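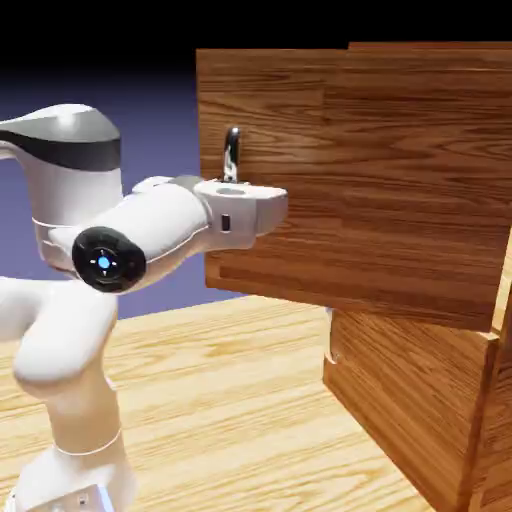
Progress report to the Helosberg Fund
Project: Household Tasks by Machine, second reporting period
Submitted by Bastian Schmieder, project lead, Herthorpe
June 10, 2019

1. Purpose of this report

The Fund asked us to report on whether a single robot arm can be relied upon to carry out ordinary chores in a home or a small shop, and on how far work in simulation can shorten the route to that point. The present report covers cabinet opening, which was the main task agreed for the period. It also records the position on shelf stocking and sets out one request for a change to the plan.

2. Work carried out

All trials in this period were run in simulation. The model consists of a white arm with a gripper hand, a light wooden tabletop, and a wooden cabinet fitted with a curved chrome handle. The arm must bring the hand to the handle, take hold of it, open the cabinet and let go without striking the panel. The starting position of the cabinet is shifted between trials, so that the control software cannot simply repeat a stored movement.

The software was developed in two versions. The first, Engelhardt, plans the whole movement before the arm sets off. The second, Remus, plans only the approach and then corrects itself as it goes, using the forces reported at the hand. Each version was given 60 trials under the same conditions.

3. Results

Engelhardt completed 16 of its 60 trials. Most failures came at the grasp. A small error in the estimated position of the handle was enough for the fingers to close beside it, and the software had no means of noticing. In several further cases the hold was good but the pull was made along the wrong line, and the handle slipped free.

Remus completed 40 of its 60 trials. It recovered well from poor first contact, and would often back away and try again. Its remaining failures were of two kinds. In 14 trials it exceeded the time limit, usually after repeated attempts at the handle. In the other six the hand came to rest under the handle, pressed against the panel, and the software took the resistance for a successful hold — a fault we consider serious, as in a real kitchen it could mark or damage the furniture.

We would ask the Fund to read these figures with care. Friction at the handle and stiffness in the hinge are both simplified in the model, and a real door that sticks or swings shut by itself has not been attempted.

4. Shelf stocking

Progress here has been slower than planned. The shelf model is complete, but the goods to be placed on it are still limited to plain boxes. Bags and other soft packaging behave poorly in the simulation and have been set aside. No results are offered for this period.

5. Can machines do these chores yet?

On present evidence, our answer for cabinet opening is no, if the test is that a householder could leave the machine to its work. A success rate of two in three may be useful in the laboratory but would not be accepted at home, where a person opens the same door without thinking about it. We do believe that the gap can be narrowed. The improvement between the two versions was gained through better use of contact, and there is more to be had from the same source.

6. Spending and staffing

Spending is within the agreed budget. Computing costs were lower than forecast, while staff time on the cabinet model ran over. The post of test engineer remains vacant and has been advertised again.

7. Next period and request to the Fund

Work on Engelhardt will stop. Remus will be given a check that the handle is truly held before any pull begins, and the full set of trials will be repeated with stiffer hinges. Tests on a physical arm and cabinet at Herthorpe were due to start before the summer break. We request that they be moved to November — the false-hold fault should be cleared first. The change has no effect on the total grant sought.

Trial logs are available to the Fund's reviewers on request.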